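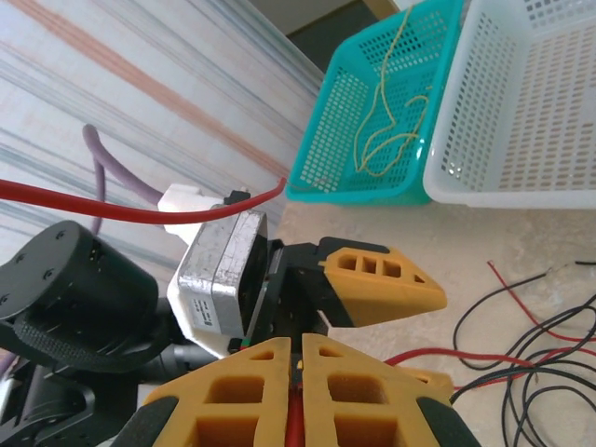

Slide 1: Do standing desks earn their keep?

Last updated 2018-12-29

Start cold, no joke. Ask who has one at work. Then ask who raised it this week. Wait for the hands to go down.

I'm not here to say they are useless. I bought one. I am here because the claims got ahead of the evidence a long time ago and most offices never checked.

Slide 2: What we were told

Read the Presura brochure line aloud: "Stand more, think better." Pause. Think better than what? There's no footnote. I wrote and asked for the study in April and got a discount code back.

Tasunell at least names a source. It is a survey of their own customers, who had just spent the money. Of course they felt great.

Slide 3: Our trial at Raptis

36 people, 6 months, adjustable desks for everyone who asked. Say "everyone who asked" twice. These were volunteers. People who want to stand will stand, for a while.

We got no control group. I pushed for one and lost. So anything I show next is a story with numbers in it, and I'd like you to treat it that way.

Slide 4: What people said

Less back pain, according to the forms. More foot pain, according to the hallway. The forms had no question on feet. (Let that sit.)

At the end, 5 people were still standing every day. The rest had turned a pricey desk into a regular desk.

Slide 5: The money

The Alum quote was 300 dollars a desk over a plain one. Before signing, ask what else that buys. A decent chair. A lamp. A longer lunch break costs less than you'd think, and I would bet on the walk.

SKIP if short on time: the calorie chart. The vendor's version starts its axis well above zero. Mine doesn't, and the bars look nearly the same height.

Slide 6: Questions

Someone will say "but it works for me." Fine, keep it. Ask them how they'd know if it didn't.

Someone else will bring up treadmill desks. I have no data. Say so and move on.

Leave the contact slide up. Don't read it out.

Shares: 6 | Comments: 5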